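Week 6 Handout: Knit Fabrics and How Socks Are Made
Textiles for Everyday Use, Zirkside Evening College

Read before class. Bring one old sock you don't mind cutting, a pair of small scissors, and a magnifier if you have one.

1. Woven and knit

Last week covered woven cloth, in which two sets of yarn cross at right angles. A knit is made of loops. Each row of loops is pulled through the row before it. A loop can change shape when it is pulled and go back when it is let go, so a knit stretches even when the yarn itself has no stretch at all.

Terms you need to know:

Course: a row of loops running across the fabric.
Wale: a column of loops running up the fabric.
Gauge: how many loops fit in a given width. Fine gauge means small loops and thin fabric.
Weft knit: one yarn travels across the fabric, making loops as it goes. Nearly all socks are weft knit.
Warp knit: many yarns run lengthwise, each making its own loops. Common in swimwear and lace. Not covered until Week 9.

2. Plain knit and rib

Plain knit (also called jersey or stockinette) has smooth V shapes on the face and small bumps on the back. A cut piece curls at the edges. It is the usual choice for the foot of a sock because it lies flat inside a shoe.

Rib mixes wales that face front with wales that face back. The back-facing wales sink and the fabric closes up like a folded fan. Rib stretches a lot across its width and pulls in again afterward, so it is used for cuffs and often for the whole leg. A 1x1 rib alternates single wales. A 2x2 rib alternates pairs and gives a deeper, softer ridge.

Do not confuse rib with elastic. A rib cuff with no elastic in it will hold for a while but relaxes with wear. Most store-bought socks have a covered elastic thread laid into the courses near the top.

3. Order of work on a circular machine

A sock machine has a ring of needles, and the sock comes off it as a tube. The usual order is:

Cuff. Knit first, often doubled over to make a clean edge.
Leg. Knit straight down. Length depends on style.
Heel. The machine stops going around and swings back and forth on half the needles, first using fewer and then more. This makes a pocket.
Foot. Back to full rounds.
Toe. A second pocket, made the same way as the heel.
Closing. The open end at the toe is sewn or linked shut.

The Ziółkowski sample cards in the cabinet show one sock stopped at each of these steps. Please put them back in order.

4. Yarn content

Cotton is comfortable and takes dye well, but it stays damp and does not spring back. Wool springs back and stays warm when damp; untreated wool can felt in a hot wash. Nylon is added for wear, mostly at the heel and toe. A small amount of spandex is enough to keep a sock up.

The Pleter samples we use for the rub test fail at about 2,000 rubs in plain cotton. We will run the nylon blend in class and compare.

5. Color

Yarn can be dyed before knitting, or the whole sock can be dyed after. A heathered look comes from mixing fibers of different shades before they are spun. Blues are a good set for practice because small differences in shade are hard to judge under indoor light. Sort by a window when you can. 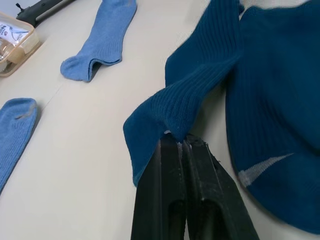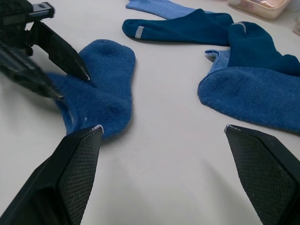
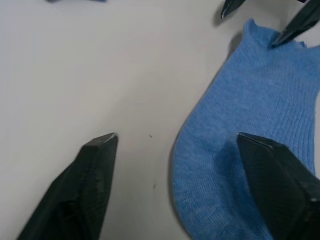

Blue socks on a pale tabletop

6. Common faults

Dropped stitch: a needle missed the yarn. Leaves a ladder running along a wale.
Loose ends: yarn tails left from a color change or from closing the toe. Trim the long ones, but not flush with the fabric.
Pilling: short fibers work loose and roll into balls. Worst on soft, loosely spun yarn.
Spirality: the leg twists around itself after washing. Caused by too much twist in the yarn.
Tight toe seam: felt as a ridge across the toes. Check by turning the sock inside out.

7. Exercise for class

Cut your sock across the leg, then across the foot. Look at both pieces from the face and from the back. Write down which is rib and which is plain. Pull each piece sideways and then lengthwise and note which way gives more. Then find a loose yarn at the cut edge of the foot and try to unravel it from both ends. It should run freely from one end only. Tape the pieces to a sheet of paper with your notes beside them.

Reading: course packet, pages 18 to 49. Skip the section on flat-bed machines.

The mill visit to Vorasville is planned for June, on a Sunday. Closed shoes are required and long hair must be tied back. The sign-up sheet is on the door of the workroom.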